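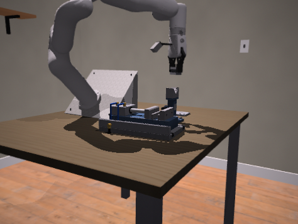

The simulated workcell supplied with Zanum Bench, showing the arm, mounting plate and vise fixture.

3 min read

Arkonley, 17 Apr 2023

Titeck releases Zanum Bench, a simulated workcell for fixture and assembly work

Titeck has released Zanum Bench, a software package that lets small manufacturers, colleges and test labs plan and rehearse robot assembly jobs before any hardware is bought or moved. The package is available to download from today for Windows and Linux.

Zanum Bench comes with a ready-made workcell: a jointed robot arm with a two-finger gripper, a table, and a machine vise on a long base. Users can run the supplied tasks as they are, change the position of the parts, or bring in their own fixture models in the common CAD formats. Each run is recorded in full and can be played back at any speed from any viewpoint.

The product is aimed at customers who have one or two robot cells and cannot take them out of production to try something new. On a typical small line, a change of fixture means stopping the cell, jogging the arm by hand through each position and repeating the work when a clearance turns out to be too tight. With Zanum Bench the same positions can be tried on a desktop computer and the resulting waypoints exported as a plain text file.

Titeck built the workcell around a vise because it is a common way of holding a part on a bench and an awkward one for a robot. The jaws, the rod and the fittings at the end of the body all stand above the base, and a gripper coming down at the wrong angle can foul any of them. The software checks for contact between every pair of bodies in the cell at each time step and marks the first contact on the timeline.

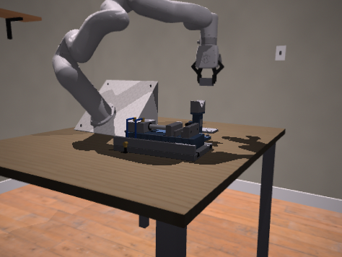 Contact checking can be set separately for each part. A user may want the fingers to touch a workpiece but treat any touch on the vise body as a fault. Faults can stop the run, or they can be logged and the run allowed to carry on to the end. The log gives the time, the two bodies involved and the depth of the overlap.

The package includes 10 task templates. They cover picking, placing, insertion, and approach and retreat moves over a clamped part. Each template can be run in batches of up to 1,000 with the starting positions varied between limits set by the user. The results are written to a spreadsheet file with one row per run, and any row can be opened again as a full playback.

Lighting and room surroundings are part of the cell. Shadows, wall colour and floor finish can be altered, which is useful for customers who are testing a vision system and want to know how it copes with a change of light. Cameras can be placed anywhere in the room, including high above the table, and several can record the same run together.

Zanum Bench was tried before release by Ochoa, a contract machining firm that makes valve parts in short batches. Ochoa used it to plan a loading job on a cell where the vise sat close to the base of the arm. The firm ran 238 trials of the job in simulation and moved the fixture further along the table as a result. It has since asked for a second seat for its apprentice workshop.

The trial also led to changes in the product. The first version kept the camera views in a separate window, and users at Ochoa found they were switching back and forth between that and the timeline. The two are now side by side. The part library has been put into folders, and the undo history has been extended to 200 steps.

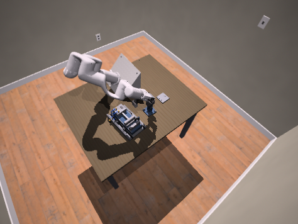 What is included

The standard package contains:

- the simulated workcell, with arm, gripper, table and vise fixture
- the 10 task templates
- the batch runner and playback viewer
- the fixture import tool
- a printed quick-start guide and a full manual in PDF form

Zanum Bench does not need a dedicated graphics workstation. A current office computer with a mid-range graphics card will run a single task at normal speed. Batches can be left to run without the display switched on.

The software does not replace a risk assessment or the commissioning checks needed on a real cell. Exported waypoints should be run at reduced speed the first time they are used on hardware, with the work area guarded in the usual way. The manual has a chapter on moving from the simulated cell to a real one, including how to measure the offset between the base of the arm and the fixture. 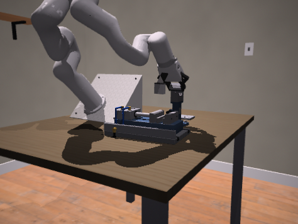

PRICING AND AVAILABILITY

Zanum Bench is sold as a yearly licence per seat, with a lower rate for schools and colleges. A trial version with two of the task templates can be used free of charge for one month. Prices are available on request from the Titeck sales office in Arkonley.

An update planned for July will add a second vise model and a tool for comparing two batches of results. It will be free to all customers with a current licence.

About Titeck

Titeck develops planning and simulation software for small robot cells. The company is based in Arkonley and supplies machine shops, colleges and test labs.

Requests for screen images or a press copy of the software should be sent to the Titeck press office.

ENDS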